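Demonstration gathering with hand-held grippers

Category: Robot learning > Training examples > Methods

8 May 2022, by the Wernine Encyclopedia desk

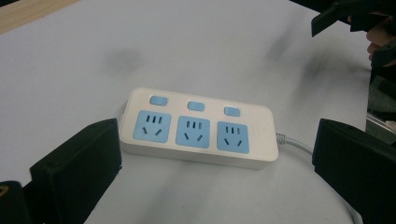

Demonstration gathering is the patient, rather homely business of showing a learning system how a job is done, over and over, so that it can later try the job with an arm of its own. In the hand-held form of the work a person carries the gripper, and a small camera riding on the tool records what the fingers are near and how they move. The person does the chore in the usual way – picking up a cup, turning a switch, moving a power strip across a table – and each complete try is saved as one example, usually called an episode.

Origins and naming

People had been teaching robots by example for a long time before this, most often by steering the arm itself from a nearby desk, which is slow going and ties up the robot all day. The hand-held approach frees the lesson from the machine, and a kitchen or a repair bench will do nicely as a classroom. Within the Wernine project the tools were known as Driltels, after the workshop that built the first pair, and the name has stuck to later versions that the workshop had no part in.

How a session runs

A session starts with the tool being waved slowly over the work surface, so that the software can get its bearings. The worker then opens and closes the fingers a few times, which lets the recorded finger width be matched to the real one. After that come the tries themselves. Between one and the next the object is turned or shifted a little – a system that has only ever met a thing in one spot tends to be quite lost when it turns up in another.

Many jobs call for two tools, one in each hand. Holding a power strip still while a plug goes in is a favorite of this sort, and a harder one than it sounds, as the body slides easily and the cord pulls it around. Workers are asked to move at an easy, even pace and to keep the object in view of at least one camera.

The Flirkmont set

The best known collection from the project was made at Flirkmont over one long October. It covers 16 household chores, and the plan called for 1,000 episodes of the power strip chore alone. The team recorded 1,020 and was glad of the spare ones when the sorting was done. A smaller companion set of 479 episodes was gathered later at the Krajewska site, on different tables and under different lamps, and is mostly kept back for testing.

Sorting and keeping

Each episode is watched through by a second person before it is kept. Dropped objects are not always thrown out; a fumble followed by a good recovery is worth a great deal to a learner, and at Flirkmont these were given a label of their own. Episodes in which the tool lost track of its position are set aside, and the notes for each set list them by number.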